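The Slow Hand Is the Good Hand

My grandmother taught me to fold dumplings by putting her hands over mine, and for years I assumed that was simply how anything got taught. You feel the other person's pace, you feel where they press and where they let go, and after enough evenings your own hands start to remember it. I have been thinking of her a good deal this winter, sitting at a desk in Nesden with a controller in each hand and a robot waiting on me to show it how to deal with a plastic bin.

I came to this work sideways, after a long stretch in warehouse training at Bailly, and what surprised me was how familiar it felt. People picture programming, I think - somebody in a dark room typing. Most of my day is closer to coaching a very literal new hire. I move, the arms move, the movement gets saved, and then I put everything back and do it again. On a decent day I record 38 good runs. For one task last November we wanted 700, and we got there, though my shoulders had opinions about it for a week.

My argument, and I know there are smart people who disagree with me, is that we are in far too much of a hurry with this. Every outfit I talk to wants to know how many runs an operator can squeeze into an hour. Sinach, where I spent a short contract, had a board on the wall with everyone's tally on it. You can guess what happened to the way people moved. They snatched. They bumped a rim, dragged the thing along and called it good, and all of that went into the pile along with the careful work. A machine that learns from you has no way of knowing which parts you were proud of.

My friend Valentin Delaunay, who taught me most of what I know about driving two arms at once, used to make newcomers spend the first 30 minutes of a shift moving nothing whatsoever. They just opened and closed the grippers and hovered over the table until they'd stopped fighting the controls. I thought it was a waste of time when he made me do it. Now I make other people do it, and I put up with the sighing.

Take clear containers, which sound like the dullest subject in the world until you have to grasp one from across a table. When you reach for a food tub at home, your eyes barely help you. Your fingers find the lip and you're done. Working by remote control I have no fingertips to speak of, only views, and a see-through wall is mostly glare with the tabletop showing through it. So I slow right down. I come in toward the rim, stop, look from the other view, and only then close. If I hesitate, the hesitation goes into the recording, and I've come to believe it belongs there. A person who pauses before picking up something hard to see is showing good sense, and I would like a robot to pick up that habit along with the rest. 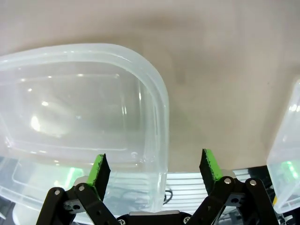
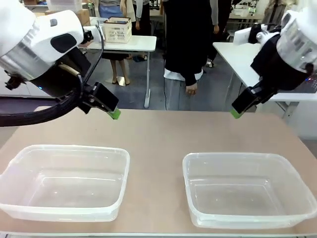
Two views of the clear-bin task, the first from the wrist and the second from a fixed camera.

There is a money side, of course. Onari, the group I'm with now, could buy 2000 quick runs for what it spends on a much smaller number of patient ones, and every so often somebody in a meeting says so. I don't have a chart to wave back at them. I have my own experience of cleaning up after the quick ones, watching an arm repeat some sloppy little shove that I recognized, with real embarrassment, as mine from a tired afternoon.

So pay operators by the day, let them throw out a run they didn't like without having to fill in a form about it, and give them a proper chair while you're at it. My grandmother never once counted the dumplings, and she'd have taken your hands off the dough if you rushed.

Posted 13/03/2023

3 comments

millrace_jo
I train people on sewing machines and could have written half of this. The tally board made me wince, we had one too. Took it down and the seams got better in a month.

P. Okell
Nice piece, but I'm not sure about keeping the pauses. Don't you end up with a robot that dithers over everything, including the easy stuff? I'd trim them.

threeleggedstool
Need to know more about the dumplings please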